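Firetti Library Gets Its Reading Room Back, and Then Some

Posted May 21, 2025

Good news for everyone who has been squeezing into the hallway chairs since January: the reading room at the Firetti Library is open again, and it is lovely. The doors were unlocked at nine, and by lunchtime the window seats were full, the crossword table was back in business and the sign-up sheet for the summer story hour had spilled over onto a second page.

The room had been closed for new wiring, fresh plaster and a heating system that should finally do something for the north corner. Regulars will remember the north corner. People used to bring blankets! The work was done by Memard, a small building firm from just across the river, and it wrapped up in time for the end of the school year, when the place gets its heaviest use.

The biggest change is to the shelves. The old ones ran right up to the ceiling and needed a rolling ladder that only staff were allowed to touch. The new ones stop at shoulder height, so most readers can reach the top row and you can see from one side of the room to the other. A few books have moved upstairs to make up for the lost space, mostly bound magazines and older atlases, and the desk will fetch those for you in a couple of minutes.

Local history has come out best of all. The Ateş collection, which has spent years in boxes in the basement, now has a wall of its own by the entrance. It holds 762 items, among them shop ledgers, school programs, hand-drawn maps of the mill district and a run of letters between two sisters who ran a bakery on Canal Street. Of those, 205 have never been out for the public before. The letters are the thing to ask for. They are funny and gossipy and full of prices, and one of them includes a recipe for a plum cake that at least three people were copying down on opening morning. 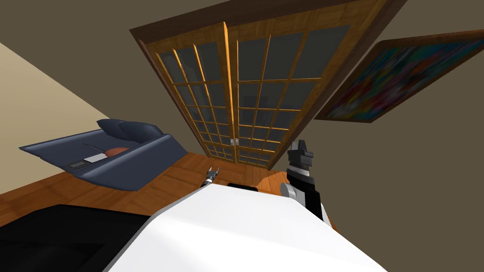
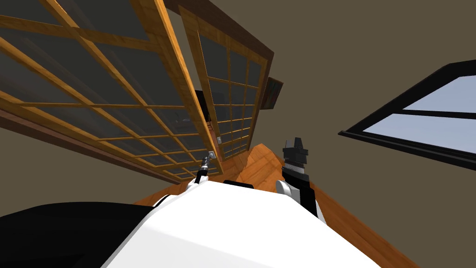 Shaohua Yin, the head librarian, spent the first hour greeting people at the door and the second hour hunting for more chairs. "I kept thinking we had planned for too many people, and then we ran out of places to sit," Yin said. "I couldn't be happier about it. We'll have more chairs out by the end of the week."

Yin is also behind the change that families will notice first. The children's corner now has its own checkout desk, low enough for a six-year-old to hand over a stack of books without help. There is a bin for returns shaped like a whale, chosen by a vote among the after-school readers (the runner-up was a volcano, and feelings are still a little raw). Picture books are sorted by subject now, so all the trucks are together and all the bears are together, and parents who have been sent to find "the one with the digger" will know what a gift that is.

Money for the work came mainly from the town, with the rest made up by 507 separate gifts from readers. Some were large and a good many were the contents of a piggy bank. Every name that donors agreed to share is printed in a little booklet at the front desk, and you are welcome to take one home.

Nultevel, the café next door, has joined in as well. Show a library card there through the end of the summer and you get a free refill on coffee or tea. Drinks with lids are now allowed in the reading room too – a rule change that readers have been asking for as long as anyone on staff can remember. Food is still a no, and that includes the café's almond buns, however good they smell.

There is plenty coming up. The story hour starts as soon as school is out and will run twice a week, once for toddlers and once for older kids. The Tuesday-night book group has changed its name, since it no longer meets on a Tuesday, and is now simply the Evening Readers. Their first pick in the new room is a mystery set on a ferry, and copies are waiting at the desk. A course on tracing your family tree begins next month, using the Ateş ledgers as a starting point, and it costs nothing to join.

Hours are a bit longer than they used to be. The reading room opens at nine and stays open until eight on weekdays, and closes at five on weekends. Parking behind the building is free for 2 hours, and the bike racks have been moved to the side entrance, under the roof. Books borrowed before the closing can go back to any desk, and late fees from those months have been wiped clean.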